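Home | Vessels | Shipyards | Equipment | Glossary | Recent changes

Sarkau-class coastal survey vessel

November 8, 2023, by Duangjai Chareonsuk
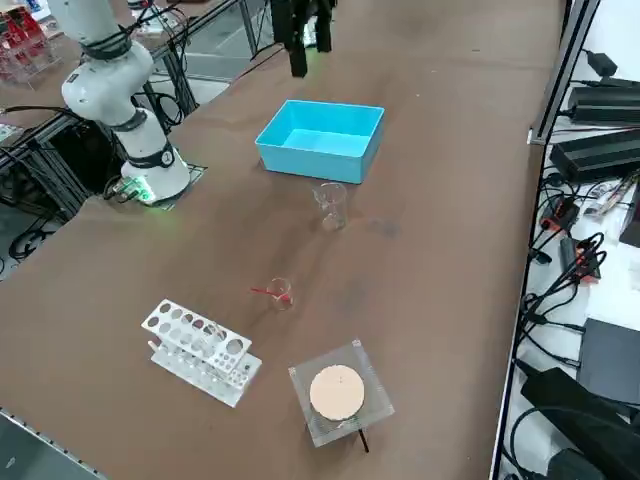

Overview

The Sarkau class is a type of coastal survey vessel designed by the Hulance yard for work in shallow and sheltered waters. The ships measure the depth of the sea bed, mark wrecks and other dangers, and collect the data from which harbour charts are drawn. They are unarmed and carry a civilian crew, although the design was drawn up under naval rules for stability and fire safety.

The class takes its name from the lead ship, Sarkau. The second ship is named Daza. A third hull was offered as an option in the original contract but was not taken up, and the steel already cut for it was used in repair work at the yard.

Background

The older survey craft in use before the Sarkau class had been converted from harbour tugs. They were strong and cheap to run, but their deep draught kept them out of many of the channels they were meant to chart. Their engines were also bolted directly to the hull, and the noise passed into the water and spoiled the readings from the echo sounder at anything above walking pace.

The requirement issued to the builders called for a ship that could work for 14 days without taking on fuel or fresh water, enter small harbours without a tug, and hold a straight line at low speed in a cross wind. Speed was given little weight. Two designs were put forward: a catamaran and a single-hull ship with a broad beam. The catamaran offered more deck space, but it was too wide for the existing dry dock and would have needed a new cradle. The single hull was chosen.

Design

The hull is of welded steel and the deckhouse is of aluminium, with a bonded strip between the two metals to limit corrosion. Displacement at full load is 1104 tonnes. The bow is nearly upright, which gives a longer waterline for the same overall length, and a skeg is fitted aft to help the ship keep a steady course.

The hull is divided by watertight bulkheads into separate compartments, and the ship is designed to stay afloat with any two adjoining compartments flooded. Fuel is carried in wing tanks above a double bottom. Sea water is pumped into separate ballast tanks as fuel is used, so that the draught at the sounder remains close to constant during a survey. Changes in draught that remain are logged by hand at the start and end of each watch and entered as a correction.

The bridge has windows on all sides. A second steering position faces aft and is used when equipment is being towed or lifted over the stern.

Propulsion

Power comes from diesel generators which feed two electric motors, one for each shaft. The generators stand on a raft supported by rubber mounts, and the exhaust leaves above the waterline. Each shaft drives a fixed-pitch propeller with five blades. A tunnel thruster in the bow is used for berthing and for holding position, but is shut down during sounding as it draws air bubbles under the hull.

A battery bank allows the ship to run for short periods with all generators stopped. This mode is used mainly for calibration, when background noise has to be measured. The range on one load of fuel is 3000 nautical miles at economical speed.

Survey equipment

The main sensor is a multibeam echo sounder fitted in a shallow blister under the forward part of the keel. The blister keeps the sensor clear of the layer of disturbed water that runs along the hull. A single-beam sounder is fitted beside it as a check. Sound speed in the water is measured by a probe lowered from the side, normally at the start of each line and again whenever the two sounders disagree.

Each ship also carries the Osex launch, a small aluminium boat with its own sounder, stowed on the starboard side under a hinged davit. The launch works in water too shallow for the parent ship and can be recovered with the ship moving slowly ahead. Its data are copied to the ship after each run and are not sent by radio.

The stern frame can lift grabs and corers for sea bed samples. A small wet laboratory opens directly on to the after deck.

Crew and accommodation

There are berths for 30 people, including the survey party. Cabins are single or double, and all are above the main deck. The survey office lies directly behind the bridge, an arrangement that Yaowalak Sangkhawat, in a study of the class, describes as the main gain over the converted tugs, in which the surveyors worked below and spoke to the helm by telephone.

Service

Sarkau began trials in August. The trials showed vibration in the port shaft at middle speeds, which was traced to a bearing set slightly out of line. The bearing was reset in dock and the same part was checked on Daza before launch.

In service the two ships normally work apart, one on harbour approaches and the other on re-survey of sandbanks that shift after winter storms. They exchange areas once a year so that each set of results can be compared with that of a different ship.

Later changes to both ships include a taller mast for the satellite receiver, extra ventilation in the battery room and a heavier guard around the bow thruster – the original had been bent by floating timber.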